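The Rack at Midden

By the time the kettle in the Midden annex had boiled for the second time that evening, Zuweira Amissah had stopped pretending she would go home for supper. It was December, and dark outside since before five, and the result she had been chasing since summer was sitting on her screen looking far too good.

Her method was simple enough that old Ofori had laughed when she first explained it over soup. She let the simulated arm practice on a table that was never quite the same twice – the rack turned a little, the light moved, the blocks set down somewhere new – and then she asked it to work on a table it had never met. With the rack always in one place, it had managed 255 good placements out of 400. With everything shifting, it had managed nearly all of them.

"Nearly all," Ofori said, pulling up the other chair with a groan and settling his scarf. "Show me a bad one, then. I trust a person more once I've seen their bad ones."

So she scrolled back through the night's runs, all 2677 of them, past the early flailing ones she was rather fond of, and stopped at one she had marked in the log with a question mark. She had looked at it so often that she knew the slant of the cream rack on the blue table the way you know the road to your mother's house. She turned the screen toward him and let him lean in as close as he liked, and for a good long while neither of them said a word.
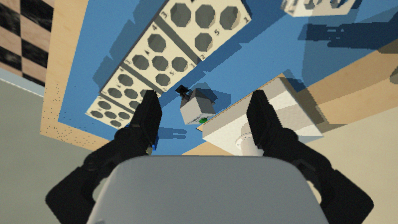 What Ofori Saw

"Your shadows," he said at last. "Do they move when the light moves?"

She opened her mouth to say of course they did, and then she went to check.

More stories
The Ferry to Grorkham
Flirnirbridge in the Rain
A Coat for the Night Shift

5 comments | Share
Back to top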